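Food waste in the Canent halls kitchens: does a shared caddy make any difference?

Module project, final report

Background

Canent is the bigger of the two halls on the Mondal site. Shared kitchens, 9 people to each, one fridge and a half. Everyone who has lived there knows the smell on bin day. The idea for this project came from that really – how much of what goes in the general bin is food, and would people separate it if there was somewhere to put it.

The hall did have a food waste scheme before, run by the old cleaning contractor, Grandent. It stopped when the contract changed and the outside food bin was taken away. Could not find out exactly why. The hall office said "cost" and left it there.

Question

If a kitchen gets an open food tub on the worktop, does less food end up in the general bin over 30 days, compared with a kitchen that gets a leaflet only?

Two kitchens used, 2A and 2B. Both on the same floor, same sort of mix of first and second years. 2A got the tub, 2B got the leaflet. I live in neither, which was deliberate.

Choosing the container

Spent far too long on this. Proper kitchen caddies have a lid and a liner and most of the reading I did says people dislike lifting the lid when their hands are messy. But no lid means flies and smell. Went for open in the end, emptied every evening, because the trial was in November and flies were not much of a worry. 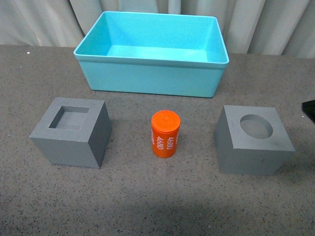
Colour matters more than I thought it would. The leaflets from the council scheme at home all use brown or green and in a kitchen those just vanish against everything else. Something bright gets noticed, and a big turquoise bin like the one at the back of the table stands out a mile against grey, which is what the worktops in Canent are too. Did not want red as people read red as "do not touch". Size was the other thing. Too small and it is full by tea time, too big and people start putting packaging in it.

Position: next to the sink, not under it. Under the sink means opening a cupboard, same problem as the lid.

Method

Weighing was done at 9 in the evening each day. Bag out, food picked out with gloves on, weighed on a kitchen scale, written down, bag tied up and taken to the outside bins. Not pleasant. The scale reads to the nearest 2 grams which is plenty.

What counted as food waste: peelings, plate scrapings, mouldy bread, anything cooked and not eaten, tea bags. What did not count: liquids, and anything still sealed in its packet. Sealed stuff was a grey area and I changed my mind on it in the first week, so the first few days were re-done from my notes. I think the numbers are OK but it is a weakness.

Also a short questionaire at the end. Four questions, paper, left on the kitchen table with a pen.

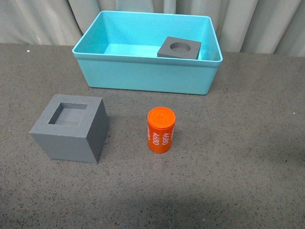
The pen went missing in 2B by the second day so I put another one out, tied on with string. Answers came back from most people in the end. Slow though, and a couple were filled in by the same hand I think, so I have treated them as one.

Results

Food found in the general bin in 2A fell by 70 per cent between the first week and the last. In 2B it hardly moved. It went down a bit after the leaflet and then crept straight back up.

The drop in 2A was not smooth. Good at the start, then a bad patch in the middle when the tub was not emptied for 2 evenings (I was ill) and people went back to using the general bin. Once it was being emptied again it took a few days for the habit to come back. To me this is the most useful finding in the whole thing – a full tub is worse than none.

Total food thrown away, tub and general bin together, did not really change in 2A. So people were sorting it but not wasting less. I had hoped seeing it would put people off throwing it but no sign of that here.

From the questionnaire: smell was the main complaint, then not knowing where tea bags go. Several people said they liked that it was "just there". One person wanted it on the other side of the sink.

Problems

Small sample, obviously. One month is short and it ran up to deadlines when people cook less and order in more. The people in 2A knew what I was doing, so some of the effect may just be being watched. Would have liked a third kitchen with nothing at all, no tub no leaflet, but could not get agreement in time.

Staining. Curry does stain plastic, and nothing I tried got it fully out.

What I would change

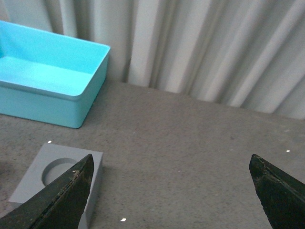 Shape, mainly. A round tub leaves dead space against the wall and crumbs collect behind it, and then someone has to move it to wipe down. A long rectangular one pushed right up to the back, with rounded corners on the inside, would be far easier to clean out and would leave more worktop free. A flat lip at the top is handy as well for scraping a plate against. I would get 2 and swap them each evening so one can soak.

I would also ask Cliriletti, who do the bins for Mondal now, whether they can bring back an outside food bin. Without that, all the food from the tub went in the same outside bin as everything else, so for the hall as a whole nothing was saved. A longer trial would only be worth doing with that sorted first.

Recommendations for the hall office

Open tub in every kitchen, beside the sink. Emptied daily, with a rota that is written down on the door. A sticker about tea bags. Skip the leaflet, it cost money to print and did next to nothing.

Raw weights are in appendix 2. Leaflet text and the blank questionnaire are in the same file after it.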